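カラフルなプラスチックボウル、みなさんどう収納・使い分けしてますか?

キッチン雑貨・収納 掲示板 > 食器・ボウル > スレッド表示

投稿者:まめだいふく
はじめまして、いつもは読むだけなのですが初めてスレ立てます。
プラスチックのボウルが増えすぎて困ってます。もともとは子どものおやつ用に買い足していたもので、色がかわいいからつい一個、また一個と……。気づいたら全部で17個ありました。日曜の午前中に戸棚から出して数えて、自分でびっくりしました(笑)
重ねればいいじゃんと夫は言うのですが、微妙に大きさが違うので、重ねると食い込んで抜けなくなるペアがあるんです。しかも深いのと浅いのが混ざっていて、浅いのを下にするとぐらぐら、深いのを下にすると上が斜めになる。
色で使い分けるのがいいのか、サイズで分けるのがいいのか、いっそ減らすのがいいのか。みなさんのおうちではどうしてますか?

投稿者:ゆずこしょう
まめだいふくさん、はじめまして〜!17個!でも気持ちはすごくわかります。うちも一時期15個あって、戸棚を開けるたびに雪崩が起きてました。
わたしは色で分ける派です。緑は果物、赤系はお菓子、青は下ごしらえ、紫はその他。子どもが小さいときに「緑のボウル持ってきて」で通じるのが本当に楽で、そのまま習慣になりました。大きさで言うと「中くらいの」「え、どれ?」ってなるんですよね。
収納は布を敷いた台の上に全部出して、組み合わせを試してから決めました。緑の大きいのの下に青いのを入れたら案外いい感じで、それ以来そこはずっとペアです。紫は浅くて広いので単独。色つきのボウルって、濃い緑の布の上に置くとすごく見分けやすいですよ。
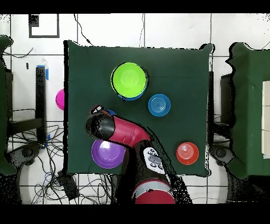 Neelam Kanaujia:横からすみません、色分けにはちょっと反対です。うちも最初は色で決めていたんですが、家族が増えると誰もルールを守らなくなって、結局わたしだけが「それはお菓子用!」と怒る人になりました。今はサイズだけで分けています。大は大、小は小、色は見ない。戻す場所も大きさで決まっているので、食洗機から出した人が迷わず戻せます。色分けは管理する人が疲れませんか?

投稿者:ゆずこしょう
うーん、たしかに怒る人になるのは嫌ですね(笑)
でもうちは逆で、サイズで分けていたときのほうがもめました。「これは中?小?」の判定が人によって違うんです。夫は口の広さで見るし、わたしは深さで見るし。色なら誰が見ても赤は赤じゃないですか。

投稿者:Neelam Kanaujia
ところがですね、うちには「青」と「水色」があるんですよ……。あと「赤」と「オレンジっぽい赤」。義母は全部ひっくるめて赤と呼びます。娘は絶対にオレンジだと言い張ります。色も意外ともめます。

投稿者:ゆずこしょう
それは……もめますね。負けました(笑)

投稿者:ぽん酢の人
通りすがりです。収納の話からちょっとずれますが、抜けなくなったボウルの外し方を書いておきます。
外側のボウルをぬるま湯に浸けて、内側に冷たい水を入れて少し待つ。これでたいてい抜けます。熱湯はだめです、安いのは歪みます。一回やらかして、底がぼこっと出て置くたびに回るようになりました。こまみたいに。
あと、洗ってすぐ重ねるとくっつきやすいので、ふきんの上で伏せて30分は置いてます。うちだけかな。

投稿者:まめだいふく
わあ、お返事たくさんありがとうございます!
ぬるま湯と冷水、さっそくやってみました。ずっと一体化していた黄色と白が、ぽこんと外れました!二年ぶりの再会です。二年前の米粒も一緒に出てきました……。
色かサイズかは、読んでいてどっちもわかる〜となってしまって決められません。うちは青系が多いので、ゆずこしょうさんのやり方だと青だけパンクしそうです。

投稿者:Aaliyah Fortin
はじめまして。わたしは減らす派です。空気を読まずにすみません。
17個を分類するからむずかしいのであって、毎日使う分だけ残したら分類自体がいらなくなります。うちは4個です。大きいのが一つ、同じ大きさのが二つ、浅いのが一つ。それで三人暮らしが回っています。人が来たときだけ足りなくなりますが、そのときはお皿を使います。
残すときは底も見てください。内側に丸い段々がついているタイプは、見た目はかわいいけれど溝にヨーグルトが残ります。わたしはそれで二つ手放しました。

投稿者:ぽん酢の人
段々のやつ、ぼくは好きですけどね。ぶどうとかミニトマトを入れたとき転がりにくい気がします。気がするだけかもしれませんが。
溝は古い歯ブラシでこすれば一瞬です。

投稿者:Aaliyah Fortin
その一瞬を毎日やるのが嫌なんです(笑)

投稿者:ゆずこしょう
段々は底がつるつるのより傷が目立たないですよ。うちのRosmontのもそうで、何年も使ってるのにまだきれいに見えます。Muvatachのつるつるタイプは、フォークの跡だらけになりました。
減らすのはいいなと思うけど、4個は無理だなあ……。うちは子どもがおままごとに使ったり、ボールを入れる遊びに使ったりするので、台所用と遊び用の境目がもうないんです。

投稿者:まめだいふく
あっ、それうちもです!というか、17個のうちかなりの数が子どもの部屋に出張してます。
ボールを投げ入れたり、逆さにして中に何か隠して当てっこしたり。だから台所に戻ってくると、これは洗うべきなのか、どこまで洗うべきなのか毎回悩みます。

投稿者:Neelam Kanaujia
遊び用は完全に分けたほうがいいと思います。床に置いたものを食卓に戻すのは、うちはナシです。

投稿者:ゆずこしょう
そこは洗えば同じ派です、すみません。床といっても拭いてるし、マットも敷いてるし。
うちの遊びの定番を書いておきますね。濃い色のマットを敷いて、ボウルをばらばらに置いて、ボールと混ぜる。で、「緑の丸いの取って」とか「赤いボウルはどこ?」とか言って取らせるだけです。単純なのに延々やってます。黄緑のボールと赤いボウルをくっつけて置いておくと、色で言っても形で言ってもどっちかに手が伸びるので、迷う顔がかわいいです。タイルにじかに置くとカチャカチャうるさいので、マットは必須!

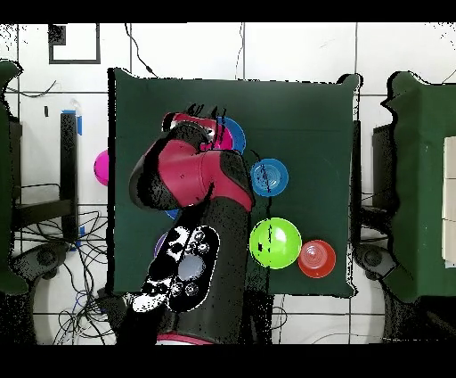

慣れてきたら、今度は片づけまで遊びにしちゃいます。同じ色どうしを重ねて、ボールは最後に一番大きいボウルへ。これで夕方の片づけがだいぶ楽になりました。まあ、機嫌が悪い日は全部ひっくり返されて終わりますけど。

投稿者:まめだいふく
片づけまで遊びにするの、やってみたいです!うちの子、出すのは天才なんですが。
マットはどんなのを使ってますか?うちは薄い布しかなくて、すぐよれます。

投稿者:ゆずこしょう
手芸屋さんの切り売りのフェルトです。ちょっと厚手にするとよれにくいですよ。裏に滑り止めのシートを切って敷いておくともっといいです。

投稿者:ぽん酢の人
フェルトは毛がボウルの底につくのがなあ。うちは古いテーブルクロスを二つ折りにして端を縫いました。縫い目がゆがんでますが、子どもは気にしてません。

投稿者:Aaliyah Fortin
遊び用があるなら話は変わりますね。前言を少し撤回します。台所に4個、残りは子ども部屋、でどうでしょう。溝のあるのは全部遊び用に回す。

投稿者:Neelam Kanaujia
それなら賛成です。遊び用は底に油性ペンで印をつけておくと、まちがって食卓に出ません。洗っているうちに薄くなるので、ときどき書き足しが必要ですが。うちは星印です。

投稿者:ゆずこしょう
星印かわいい!でもうちは台所にもう少し置かせてください。素麺の季節につゆ用と薬味用で一気に出るんです。ねぎ、みょうが、しょうが、錦糸卵、きゅうり……4個じゃ薬味の途中で終わっちゃう。

投稿者:Aaliyah Fortin
薬味は一枚のお皿に並べればいいんですよ。

投稿者:ゆずこしょう
混ざるじゃないですか!みょうがが苦手な人がいるんです!

投稿者:ぽん酢の人
みょうがは混ざってなんぼです。

投稿者:Neelam Kanaujia
話が薬味になっています(笑)
ところで戸棚のほうですが、棚板の高さは変えられますか?うちは一段増やしたら、重ねる数がほとんど半分になって、それだけでかなり出しやすくなりました。大きいのを下の段、小さいのを上の段。深さが違うのは無理に重ねないで横に並べています。

投稿者:まめだいふく
棚板、動かせます!引っ越してきてから一度もさわってませんでした。穴はあるけどダボがどこかへ行ってしまったので、ホームセンターで買ってきます。
Flernbergの仕切りラックも気になっていたんですが、先に棚板をやってみますね。

投稿者:ぽん酢の人
ダボは太さが何種類かあるので、一個残っていたら持っていくといいです。ぼくは目分量で買って、二回行きました。

投稿者:まめだいふく
今ついてるのを一個抜いて持っていきます!

数日たったので報告です。
結局、台所には大きい緑、青いの二つ、浅い紫、それと赤を残しました。Aaliyahさんの案より一個多いです、すみません。赤は娘が「ごはんのやつ!」と離さなかったので。ほかは全部子ども部屋で、底に丸印を書きました(星がうまく描けませんでした)。
棚板も一段増やして、緑の下に青を一つ重ねて、あとは並べてあります。戸棚を開けても何も落ちてきません。
片づけ遊びは、昨日は大成功、今日は全部ひっくり返されました。

投稿者:ゆずこしょう
おつかれさまでした〜!ひっくり返される日、うちもしょっちゅうです。
緑と青のペア、おそろいですね、うれしい!

投稿者:Aaliyah Fortin
一個くらいは見逃します。ただ、来月また増えていないか報告してください。

投稿者:まめだいふく
……じつは今日、雑貨屋さんでPavlovićの水色のを見てしまって、まだ買ってないんですけど、取り置きをお願いしてきました。

投稿者:Neelam Kanaujia
青と水色はもめますよ。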